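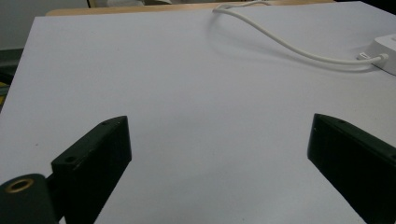
Why collect plugging and unplugging demonstrations with hand-held grippers when there is a perfectly good robot arm in the building? The person holding the grippers can feel the socket push back, and the arm, as we run it, cannot.

4.2 Cords and power strips

The Vundow task set contains 21 tabletop tasks, and the power strip is the one our demonstrators asked to be excused from. White cord, white strip, white surface: we chose the combination on purpose, and regretted it on schedule. A cord has no fixed shape, and a policy that has learned one bend tends to treat the next as a personal insult.

We kept 138 demonstrations. Each was recorded from the grippers and from a head view, since neither alone covers the job. The gripper view is good on the last stretch of an approach and poor on where the strip lies – often it has only one end of the casing to go on. The head view (Figure 3) has both hands and the whole strip, but the hand doing the work tends to hide the outlets at the moment they matter.
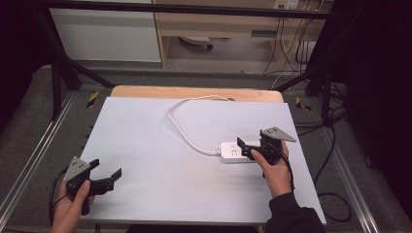
By Wiebke Thiele, Zatoma Manipulation Group

Figure 3. Head view during the power strip task. The right gripper is directly over the strip with its jaws open; the left is held over the board.

Policies were trained on the gripper view alone, the head view alone, and both, with 300 trials in each condition. Using both views gave 196 successes. Most of the failures were near misses in which the jaws closed beside the plug and lifted nothing, with great confidence. Adding more head-view data did little for these – the error was in the final approach, where the head view had least to say.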